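Home > Guides > Stone & Tile > Countertops

Section 3: Sealing a marble countertop with Panilton 719

Marble is a lovely thing to live with, and sealing it is one of the most satisfying jobs in the house! You need a free evening, a bottle of Panilton 719, and a few soft cloths. Read the whole section once before you open the bottle.

What you need
- Panilton 719 sealer, 300 ml bottle
- Hevau stone soap, or another pH-neutral cleaner
- Three lint-free cloths (old cotton T-shirts work beautifully)
- Masking tape and a pair of rubber gloves

Test first
1. Pick a spot at the back of the counter and put a few drops of water on it.
2. Wait 20 minutes and wipe.
3. If the stone has gone darker, it is drinking up water and is ready for sealer. If it looks the same as before, your old seal is still good – put the bottle away and check again in September.

Clean the stone
4. Clear the counter completely and wash it with stone soap and warm water.
5. Rinse with plain water and dry with a towel.
6. Leave it overnight. Damp stone will not take the sealer evenly, and you'll see cloudy patches for weeks.

CAUTION: Never use vinegar, lemon juice, or bathroom spray on marble. Acids eat into the polish and leave dull marks that no sealer can hide.

Apply the sealer
7. Tape off the sink rim, the stove edge, and any painted wall that meets the stone.
8. Shake the bottle, put on gloves, and open a window.
9. Pour a small puddle onto the cloth and work in overlapping circles, one arm's reach at a time.
10. Let it sit until the surface starts to look tacky, then buff hard with a clean cloth. Don't let it dry on the stone.
11. Do the edges and the overhang too. They get more splashes than you'd think.

NOTE: One bottle covers up to 3 average kitchens, so there's plenty left for a windowsill or a bathroom shelf.

NOTE: Honed marble usually wants a second coat. Polished marble rarely does. The Ishida color chart in the box shows how each finish should look when it has had enough.

CAUTION: Sealer-soaked cloths can heat up by themselves. Lay them flat outdoors until stiff, then throw them away.

Back in use
12. Keep the counter dry until the next morning, and keep food off it for a full day.
13. Repeat the water test. Drops should sit up in neat little beads – a really nice moment.
14. From here on, wipe up wine, coffee, and fruit juice when they land, and use a board for cutting.

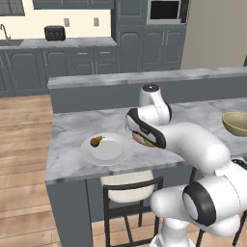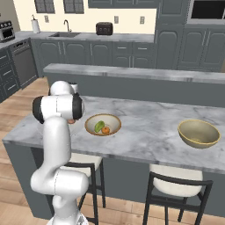
Gray-and-white marble on a kitchen island, with a plate (first) and a bowl (second).

© Stonau Home Care | Contact us | Back to top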